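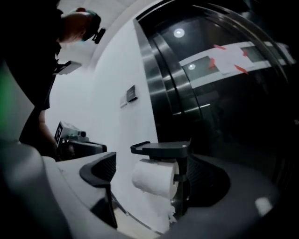 4.3 Registering a prepaid meter

This section applies to single-phase Zendix meters connected to the Vumville distribution network. Three-phase meters are covered in Section 5.

Before you start, have the customer account number and the meter serial number at hand. The serial number is on the front label, under the barcode.

1. Switch off the main breaker on the customer side.
2. Press and hold the blue key on the keypad until the display shows REG.
3. Enter the account number and press Enter. The display shows the tariff class.
4. Compare the tariff class with the one on the connection form. If they differ, press Cancel and contact the Tosine service desk.
5. Enter the 20-digit activation token. Leave out the spaces.
6. Wait for the display to show ACCEPT, then switch the main breaker on.
7. Enter code 61 to read the starting credit. Write the value on the connection form.

Note: Error 46 means the token was issued for a different serial number. Request a new token. Entering the same one again locks the keypad.

Note: The low-credit alarm can be set to any value up to 500 units. Meters supplied before April use a fixed alarm level.

CAUTION: Do not remove the terminal cover. The supply side stays live when the main breaker is off. A broken seal is recorded in the meter log and must be reported to Tosine.

Revised 6 Oct 2025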